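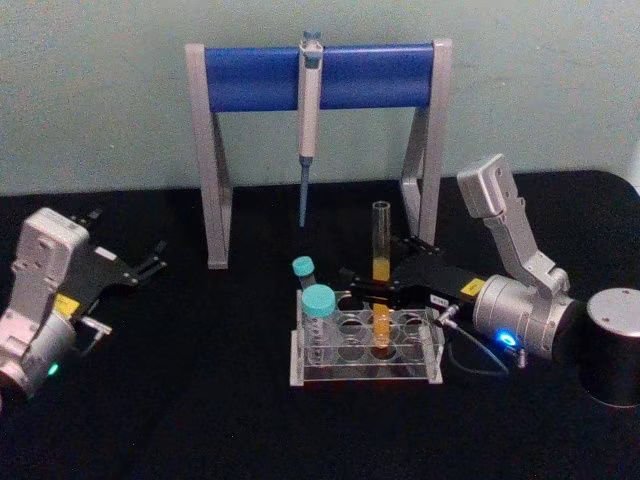
Einkanalpipette am Pipettenständer

Häufige Fragen zur Pipettenkalibrierung per Einsendung

Wie melde ich Pipetten zur Kalibrierung an?
Die Anmeldung läuft über das Kundenportal Clikton. Legen Sie dort einen Auftrag an und tragen Sie für jedes Gerät Hersteller, Nennvolumen und Seriennummer ein. Am Ende erhalten Sie einen Begleitschein als PDF. Bitte drucken Sie ihn aus und legen Sie ihn der Sendung bei. Pakete ohne Begleitschein bleiben im Wareneingang liegen, bis wir den Absender erreicht haben.

Wohin schicke ich die Geräte?
An unseren Standort Mendau. Das Büro in Niven nimmt keine Pakete an, dort sitzt nur die Verwaltung. Selbstanlieferung ist in Mendau werktags bis 15 Uhr möglich, Eingang über den Hof.

Muss ich die Pipetten vorher reinigen?
Ja. Außen mit einem geeigneten Desinfektionsmittel abwischen, Spitzen entfernen, Spitzenabwerfer kontrollieren. Für jede Sendung brauchen wir eine unterschriebene Dekontaminationserklärung. Das Formular liegt im Portal unter „Dokumente“. Geräte aus Bereichen der Schutzstufen 3 und 4 nehmen wir nicht an.

Wie lange dauert die Bearbeitung?
In der Regel 4 Arbeitstage ab Wareneingang. Im September und vor dem Jahreswechsel kann es länger dauern. Eine Expressbearbeitung ist gegen Aufpreis möglich und muss vorher telefonisch abgestimmt werden.

Nach welcher Norm wird geprüft?
Wir prüfen gravimetrisch nach DIN EN ISO 8655. Bei Pipetten mit variablem Volumen messen wir bei 10, 50 und 100 Prozent des Nennvolumens. Andere Prüfpunkte können Sie bei der Anmeldung im Feld „Bemerkung“ angeben.

Wie oft muss kalibriert werden?
Das legt der Betreiber selbst fest. Viele Labore arbeiten mit einem Jahresintervall, bei täglichem Gebrauch oder aggressiven Medien auch mit einem halben Jahr. Nach einem Sturz sollte die Pipette in jedem Fall geprüft werden.
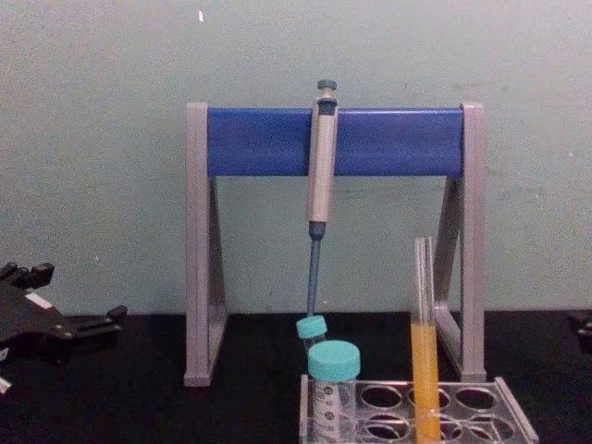

Dasselbe gilt, wenn Flüssigkeit in den Schaft gelangt ist. Verwenden Sie das Gerät bis zur Prüfung nicht weiter und kennzeichnen Sie es als gesperrt.

Was passiert, wenn eine Pipette außerhalb der Toleranz liegt?
Sie erhalten zunächst das Messergebnis im Anlieferungszustand. Kleine Abweichungen justieren wir ohne Rückfrage und messen danach erneut. Sind Ersatzteile nötig, schicken wir einen Kostenvoranschlag und warten auf Ihre Freigabe.

Kann ich große Mengen einsenden?
Ja, bis zu 3.000 Geräte pro Rahmenvertrag und Jahr. Ab 20 Geräten pro Sendung stellen wir auf Wunsch Transportkisten bereit.

Wo finde ich die Zertifikate?
Im Portal unter „Skornora-Archiv“. Sie können nach Seriennummer, Auftrag und Kostenstelle filtern. Papierausdrucke verschicken wir nur noch auf Anforderung.

Kann ich einen Auftrag stornieren?
Bis zum Wareneingang kostenlos über das Portal. Danach berechnen wir die Rücksendung und bereits ausgeführte Messungen.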